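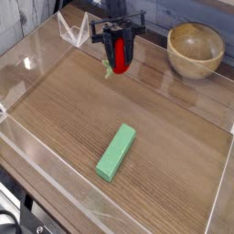
Silorard drops free tier, small webmasters scramble

30/09/2021 - by Niloufar Bahrami

Bad news if you run a little site on Silorard. The content management host is closing its free plan to new sign-ups from today, and existing free accounts get moved to the paid starter plan next June. Price is $3 a month per site. Not huge. But plenty of club and hobby webmasters have more than one.

Free users also lose the old theme editor. Paid accounts keep it for now, no word on how long. Custom themes can be exported as a zip from the dashboard, under Appearance, then Backup. Do it soon, the export queue was already crawling this morning.

We ran a quick reader poll when the rumour first went round. 701 of you replied, 334 said you would move elsewhere before paying. Most popular choice was Msimang, which still has a free plan capped at 25 pages. Nuner came second. Nuner has no importer for Silorard so you'd be copying posts over by hand, comments and all.

Dumisani Buthelezi, who looks after the Brasdale community site, has started the move to Msimang already. "Posts came across fine. Image captions didn't, and the catagories all ended up in one big list," he told us. He's fixing them in the evenings and reckons the new site will be live before the old one gets switched over.

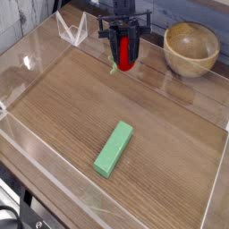 A gripper holding a red object over a clear bin.

A few things people keep asking in the comments:

Domains. If you registered yours through Silorard, you can transfer it out, but unlock it first. The setting is under Billing, of all places.

Redirects. Free accounts can't set them. So your old adresses will break unless you own the domain.

Email forwarding stops the day a site is closed. Change your contact address before you cancel, not after.

Silorard hasn't answered our questions on refunds for add-ons bought on free accounts. Will update when they do. Comments open below, keep it civil please.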